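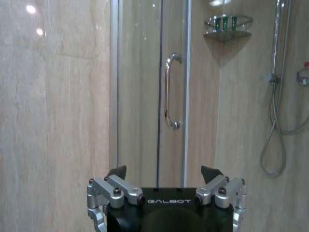
Aujourd'hui on parle de la cinématique des pinces à deux doigts, et surtout de ce qu'elle change quand on bricole la sienne dans un garage. Je vous rappelle où on en est : chacun a son châssis, son servo, et un tas de barres percées qui ne demandent qu'à être assemblées (ou qui traînent encore dans le sachet, je ne vise personne !). Regardez les deux bras argentés parallèles de chaque côté du corps noir, sur la Galbot : mêmes barres à bouts arrondis à gauche et à droite, montées en miroir. C'est ce montage-là que je vous demande de garder en tête pour votre propre pince.

Rappel sur le parallélogramme

Quatre pivots, deux barres de même longueur d'axe en axe. Si les longueurs sont vraiment égales, la pièce de sortie garde son orientation pendant tout le mouvement, et le doigt se déplace sur un arc de cercle sans tourner. Attention donc : il ne va pas tout droit, il avance ou recule un peu en se fermant. Sur mon premier prototype j'avais percé à l'œil – grosse erreur, le doigt piquait du nez à chaque fermeture.

Le perçage

Percez les deux barres ensemble, serrées dans l'étau, avec un foret de 2 mm pour l'avant-trou. Guoqing Qian, qui suivait le cours l'an dernier, avait fait un petit gabarit en contreplaqué que j'utilise toujours. Il est dans le tiroir Wonham, à côté des rondelles.

Le jeu dans les pivots

Un peu de jeu, ça va, ça aide même à l'assemblage. Trop de jeu et les bouts de doigts ne se retrouvent plus face à face ! Avec les bagues Fluvow j'ai tenu une trentaine de fermetures avant de devoir resserrer, avec les Tergate 317. Le frein-filet aide beaucoup, mais une goutte suffit, et jamais dans la bague.

À préparer pour la prochaine fois

Un croquis coté de votre parallélogramme, pinces ouvertes puis fermées, avec la course du doigt calculée à partir de l'angle du servo. Apportez aussi vos vis, j'aurai la visserie Dimitriou mais pas pour tout le monde. Les pinces complètes, on les teste en décembre.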